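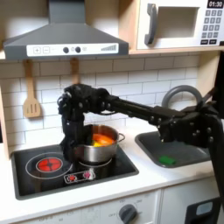

Jaanus Vanags thinks a hand with several fingers is the wrong tool for kitchen tasks, and that most of its failures come from the controller anyway. He said this when we presented our plan in February, and it changed the project. We had meant to compare two hands. We ended up keeping one hand and comparing two controllers.

The arm is the Symonenko arm in the Camdale lab, with the multi-fingered hand mounted for the whole term. The controllers are Pildale, which moves each finger to a set position and stops there, and Clornel, which closes the fingers until the motor current passes a limit. Both take their arm path from the same planner, so any difference should come from the last part of the motion.

We used the toy kitchen and set 3 tasks: pick a vegetable piece out of the pot, take the wooden spoon off the wall, and put the spoon back. The spoon is the hard one. The hand has to come in close under the range hood, and there is little room for the knuckles. Early on we hit the hood several times with Pildale and had to lower the approach point.
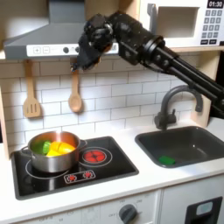
Test procedure

Each attempt started with the arm in its rest position. The operator picked the task from a shuffled list, started the run and did not touch the keyboard again until the arm stopped. An attempt counted as a success if the object was still in the hand after the lift. We stopped early if a finger motor overheated -- this happened more often in the evening sessions, when we ran without breaks.

Between Clornel attempts we zeroed the current readings. We forgot to do this for most of one Sunday session and threw those runs out. After that 726 attempts were left, 367 of them with Clornel and the rest with Pildale.

Gintarė Lepik wrote the logging script. It saves joint angles, motor current and the operator's note for each run. The notes turned out more useful than we expected, mainly for telling a slip from a missed grasp.

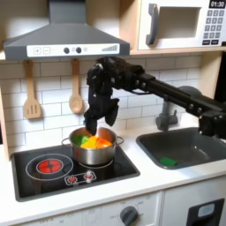 Clornel did better on the pot task and worse on the spoon. With the vegetables, the target is rarely alone. A finger that goes down into the pot among the green, yellow and orange pieces can touch any of them first, and the position controller has no way to react to that. It closes on the planned shape even when a piece has shifted. Clornel keeps closing until it meets resistance, so it often came up with something, though sometimes the wrong piece. We counted wrong pieces as failures.

On the spoon the same behavior worked against it. The handle is thin and hangs freely, and the first finger to touch it pushed it away before the others arrived. Clornel read the light contact as nothing and kept going. Pildale closed all the fingers together and got the handle more often, as long as the hand was lined up well at the start. 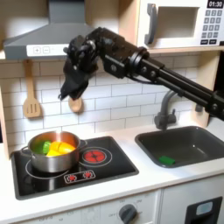 Problems and limits

The camera calibration drifted during the term. We redid it twice, and runs from before and after the second calibration are not fully comparable for the spoon tasks. We also never measured how far the spoon swings when it is touched, so our explanation above is based on watching the runs.

Putting the spoon back failed too often with both controllers to say much. Most failures were missed hooks, where the grasp itself was fine -- that is a planner problem and would need a separate project.

If the work continues, we would start with a mixed controller that uses set positions until first contact and current after that. The log files and the shuffled task lists are in the lab folder, along with the discarded Sunday runs.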